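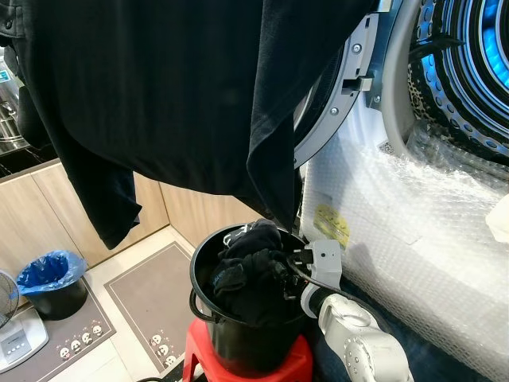
A reader in Trujillo wrote in August to ask why her black shirts go gray at the seams after one summer, when the same shirts on her sister stay black for years. She washes them warm, she said, with the towels, and dries them on high until they crackle. Well, there we have most of the answer already, but dark laundry is a subject I could talk about all afternoon, so settle in.

Dark clothes fade in two ways. Some of the dye washes out, and there is a limit to what any of us can do about that. The rest is wear: little fibers rub up on the surface and catch the light, and the whole thing looks dusty even though the color underneath is fine. Towels are terrible for this. They are rough and heavy, and they hand over lint by the fistful. Keep the darks in a load of their own, and turn everything inside out before it goes in (sleeves too, all the way down to the cuffs, which I know is a nuisance with sweatshirts).

I am a great believer in the bucket. When I lived in the upstairs apartment on Clukesberg Road I had no room for a sorting hamper, so dark things went in a bucket as they came off, and when it was full, that was a load. I still do it. A bucket with a handle goes from bedroom to washer without dropping socks along the hall, and if you set it up on a stool beside the machine you can load and unload without folding yourself in half. My back noticed the difference within a week! Choose a stool that stands flat and doesn't rock, and don't heap the bucket much past the rim.

Now, the wash itself. Cold water, the shortest cycle that will do the job, and a slower spin if your machine lets you pick. Close zippers but leave shirt buttons undone, so they don't pull at their threads. Measure the detergent. I used to pour until it felt generous, and then wondered about the pale streaks on my good black cardigan — that was soap that hadn't rinsed away. Liquid is kinder here than powder in cold water.

Brand new prints are worth a word. A leopard blouse or anything with dark spots on a light ground can pick up a tinge from new black jeans, so wash the jeans separately the first few times and let the print go in with colors you already trust.

When the cycle ends, take things out promptly and leave the door open. With a front loader, run a dry cloth around the rubber gasket and down into the fold, where the lint and hairpins collect. Have a peek inside the drum before you walk off, too. One sock always clings to the top.

For drying, give each piece a good shake and hang it inside out, away from direct sun. Shirts do best on a hanger. Heavy sweatshirts I lay over the rack, and after 30 minutes I go back and pull the sleeves straight. If you must use the dryer, keep it on low and stop while the seams are still a touch damp.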